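《玩具厨房的收纳与整理:一间儿童活动室的改造记录》

课程项目报告(小组作业,个人撰写部分)

一、为什么选这个题目

学期刚开始的时候,老师让我们每个人找一个“身边的、小的、真的有人在用的空间”,观察它,然后想办法让它好用一点。班上很多同学选了宿舍、自习室和食堂的回收台,我想了好几天,最后选的是 Humcombe 社区中心里的儿童活动室,更准确地说,是活动室靠窗那一角的玩具厨房。

我会想到那里,多少有一点私心。我小时候最喜欢的玩具就是一套过家家的蔬菜,有茄子、玉米,还有一个怎么也站不稳的番茄。后来搬家弄丢了一大半,剩下的被我妈妈送给了表妹,我到现在还记得那个番茄底部磨得发白的样子。所以第一次走进 Humcombe 的活动室,看到那么多玩具蔬菜堆在一起的时候,我真的在门口站了好一会儿(管钥匙的阿姨以为我走错了房间)。

和我同组的是 Danilo Maglaya。他负责量尺寸、画平面图和做标签,我负责观察、访谈和写这份报告。指导我们的是 Győző Major 老师,他在开题的时候给我们的建议是:先不要买任何盒子,先去看。这句话我们一开始没有太当回事,后来吃了一点亏,下面会写到。

二、原来的样子

玩具厨房由一个小灶台、一个水槽柜和一张矮桌组成。矮桌旁边原来有2个很深的塑料箱,所有的玩具食物都放在里面,蔬菜、水果、面包、鸡蛋、小锅、小勺子,全部混在一起。箱子深到什么程度呢?三四岁的孩子要把半个身子探进去才能摸到底。他们想找一样东西的时候,最常用的办法就是把整个箱子倒过来。

我第一次去是星期二下午,坐在角落的小凳子上看他们玩。有一个小女孩要“做汤”,她先把箱子倒空,在地上翻了很久,找到了锅,然后又忘了自己要放什么进去,于是就抱着锅走了,坐到另一边去看绘本。地上的东西一直留到活动结束,由两位老师蹲着收。收的时候也没有什么顺序,双手一捧,全部放回箱子里,第二天再倒一次。

我和老师聊了一会儿,她们并不觉得这是很大的问题,只是说每天收拾的时候腰会酸。另外她们提到,有些玩具其实大家很喜欢,可是总沉在箱底,很少有机会露面,胡萝卜就是其中之一。箱子里的胡萝卜比较重,形状又长,一倒进去就往下滑,上面很快就盖满了塑料面包。

三、我们是怎么做的

第一次尝试不太成功,我还是想老老实实写下来。我们没有听 Győző Major 老师的话,兴冲冲地去买了一套带盖子的 Flirkico 收纳盒,颜色非常好看,叠起来也很整齐。Danilo Maglaya 当天晚上就把标签打好了,字体选了圆圆的那种,我们两个人都很得意。结果放进活动室以后,孩子们打不开盖子。小一点的孩子力气不够,大一点的孩子打开以后把盖子当成盘子、方向盘和飞碟,没有一个盖子回到原来的盒子上。不到一个星期,老师们就又把东西倒回了大箱子里,收纳盒整整齐齐地叠在柜顶。

后来我们重新开始,这一次真的先看。我又去坐了几个下午,把孩子们拿东西、放东西的动作都记在本子上。慢慢地,我发现了一些之前没有注意到的事情。

一个是他们喜欢“插”和“立”。只要有洞、有缝,他们就想把东西塞进去。灶台上的旋钮掉了一个,留下一个圆孔,里面经常插着勺子。水槽柜旁边有一个旧笔筒,里面时不时会冒出一根玉米。

另一个是他们记颜色比记种类要快得多。对他们来说,“橙色的放这里”是一句马上就能听懂的话,“根茎类蔬菜放这里”就完全不行了(这是我最初标签上的写法,现在看到草稿还是会脸红)。

于是我们把方案改成了一块“菜地”。Danilo Maglaya 找来一块厚泡沫板,在上面挖了一排排的洞,外面包上深棕色的绒布,放在矮桌靠墙的一侧。长条形的蔬菜可以直接“种”进去,叶子朝上,收玩具的时候就等于种菜。圆的东西,像番茄、洋葱和土豆,放在前面的浅篮子里,篮子没有盖子,高度也只到孩子的手腕。小锅和小碗回到灶台下面,那里本来就有一层空格,以前一直塞着旧报纸。

洞的大小我们改过几次。刚开始挖得太紧,要用力往下按,孩子们按不进去就会生气。后来又挖得太松,胡萝卜歪歪斜斜的,像被风吹过一样。最后是一个一个试出来的,每一种长条蔬菜都让孩子们自己拿着试一遍,拿得出来、也放得回去,才算定下来。这个过程比我们想的要久,不过也是整个项目里我最喜欢的部分,活动室里一直很热闹。

四、材料和花费

材料大部分是旧的。泡沫板来自学校模型室的边角料,绒布是 Danilo Maglaya 家里做窗帘剩下的。浅篮子是在 Clultov 二手店买的,一共7个,大小不完全一样,但放在一起意外地好看。我们还在那里补了一小批玩具蔬菜,替换掉裂开的和少了叶子的。

加上第一次买的收纳盒(这部分我们也如实计入),整个项目花了2,345元,其中收纳盒占了最大的一块。如果从一开始就听老师的建议,这笔钱大概可以省下很多,我们在小组反思里已经认真检讨过了。收纳盒后来也没有浪费,现在放在老师的柜子里,装彩纸、胶棒和备用的围裙,她们说很好用。

清洗也值得写一笔。玩具食物经常会被孩子放进嘴里,所以我们和老师商量了一个简单的安排:每周把菜地里的东西全部“收割”一次,用温水和婴儿洗洁精洗,摊在毛巾上晾一个晚上,第二天早上由最先到的孩子“种”回去。绒布是用魔术贴固定的,可以拆下来洗。带叶子的蔬菜要多花一点时间,叶子之间的小沟里容易藏灰,我们在水槽边留了一把软毛小刷子。

五、用了一段时间以后

六月初我又回去看了一次。菜地还在原来的位置,绒布上多了一块洗不掉的果汁印子。收玩具的时候,老师说一声“种菜啦”,就会有好几个孩子跑过来抢着种。胡萝卜成了最受欢迎的一种,理由我问过几个孩子,有一个说“它有头发”,还有一个说“它像真的”。我自己很喜欢第二个回答,所以特地去看了一下,表面确实有一圈一圈浅浅的纹路,做得很用心。

当然也有不完美的地方。圆形蔬菜的篮子还是会被倒空,只是篮子浅,倒出来的东西也少,收拾起来快一些。玉米经常被种到胡萝卜的洞里,老师们决定不管这件事,我也觉得没有关系。还有一个孩子坚持每天把面包也种下去,面包当然站不住,他就用两个小碗夹着它,非常耐心。

这里还想提一下隔壁的 Dizon 托管班。他们的老师来参观的时候,问我们能不能也做一块,但他们的桌子更窄,平时孩子也更多,最忙的下午有多达二十几个。Danilo Maglaya 已经按他们的桌子重新画了图,把菜地改成了可以挂在墙上的样式。我有点担心挂起来以后孩子们看不到洞在哪里,这一点要等做出样品再说。

六、一些个人感想

写到这里,篇幅已经超出了老师的要求,请原谅我啰嗦。这个项目很小,小到跟亲戚解释的时候,他们会说“哦,就是收玩具嘛”。可是我在那个小凳子上坐了那么多个下午,学到的东西比我预想的多。比如在动手之前要在旁边多待一会儿,比如标签上的字是给谁看的,比如一个玩具如果每天都沉在箱底,它对孩子来说就跟没有差不多。

感谢活动室的两位老师,她们总是给我留一杯热茶。感谢 Danilo Maglaya,他挖洞挖到手指起泡,也没有抱怨过那些白买的盒子。感谢 Győző Major 老师,在我们拿着收纳盒的发票去找他的时候没有笑得太大声。

最后附上一张胡萝卜,橙红的身子,绿色的叶柄一根挨着一根,读者可以想象它种在绒布里的样子。

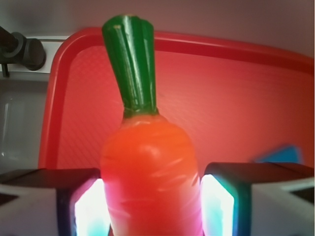 Győző Major:报告我读完了,写得很细,花费那一节肯坦白,这很好。有两处希望你们在定稿前补上:一是菜地的洞和洞之间留了多宽,Dizon 那边要照着做的话一定会问;二是叶子朝上种的时候,孩子是抓着叶子拔,还是抓着身子拔?如果总是抓叶子,接口那里迟早会松,每周清洗的时候最好顺手检查一下。挂墙的那一版先别急着买材料,去他们的教室坐几个下午再画图。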